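Hiltska Embossed Route Shield, Cutout Style
Item 231
Price: $59
Usually leaves the shop in 2 weeks

Description

The Hiltska is a reproduction of the cutout highway shield that stood along numbered routes before square sign blanks took over. It is stamped from a single sheet of steel, with the border, the crossbar, the state name and the route number all raised from the face. The lettering is black on white. We make it to order with any state name and any route number of one, two or three digits.

Many reproduction shields are flat blanks with the lettering printed on. Those are fine for a wall where no one gets close. On the Hiltska the numerals are pressed first and painted after, so the paint sits on a raised surface the way it did on the old ones. Seen from the side, the difference is easy to pick out.

Size and weight

The standard shield is 19 inches tall. The width is a little different for three-digit numbers, where we use a wider blank so the numerals don't have to be squeezed. If you plan to hang a three-digit shield next to a two-digit one, tell us and we can put both on the wide blank at no extra charge. The steel is heavy enough to hold its shape on a post without a backing plate.

Mounting

Each shield has one hole at the top and one at the bottom, on the center line. Bolts, washers and nylon spacers are in the box. They fit a wood post or a drilled steel channel. For a brick or block wall you will need your own anchors. Put the nylon spacer between the bolt head and the painted face, and stop turning as soon as it is snug. A bolt that is too tight will crack the paint around the hole, and rust starts there.

Lettering choices

Numerals come in the early block style or the later rounded style. The block style suits routes that were gone or renumbered early on. The rounded style is closer to what most drivers remember. We don't mix the two on one shield.

State names are spelled out in full where they fit above the number. Long names are set in narrow letters. We can use an abbreviation if that is what you have seen in old photos, but please write it in the order notes exactly as you want it, periods included. — We press what you write.
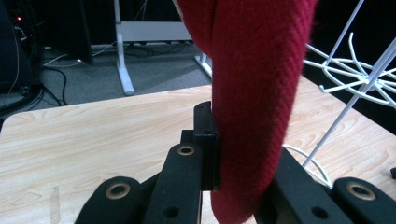 Jintana Hemmin wrote to us that her shield had been up on a fence post through two winters and the face still looked good, but that the back had a line of rust along the bottom edge where snow piled against it. She wanted to know if the back is painted at all.

It is. The back gets one coat of gray primer and one of gray enamel, and the front gets primer and two coats of enamel. If the shield will sit low to the ground or near a salted road, choose the Draltitz finish on the order form. It adds a clear coat to both sides and around the cut edge. It is also a little glossier than the plain finish, so people who want an old look indoors usually skip it.

Banner plates

Small plates to go over the shield are sold separately. We stock ALTERNATE, BUSINESS, BYPASS, TEMPORARY and END, along with the four directions. Each one is pressed and painted the same way as the shield and has its own bolts. Arrow plates for below the shield come as left, right, straight ahead and diagonal.

If you are putting together a display of a route that was split or moved, the TEMPORARY and ALTERNATE plates are the ones most often asked for. The Nilsuwan bar holds a row of shields side by side on one post and works well for showing two routes that once shared a road. It is drilled for the standard blank. For wide blanks, ask for the long bar.

Before you order

Check the route number and the state together. We get orders for pairs that never existed, and we will make them, but a custom shield can't be returned for that. If you aren't sure whether a route ever crossed into your state, an old oil company map or a state highway map from the right years will settle it in most cases. We can't do the research for you.

These signs are for display on private property. They aren't reflective and don't meet the rules for a public road. Don't put one on a highway right-of-way.

Care

Wash with mild soap and water and dry with a soft cloth. No scouring pads. Touch up chips with any exterior enamel in a matching color before bare steel shows rust. A small bottle of white can be added to your order.

Shipping

Shields go out flat between two boards. Open the box and look at the corners before you sign for it if the carrier lets you. Orders placed in August take longer, as the Vatia shop shuts down part of that month for press repairs.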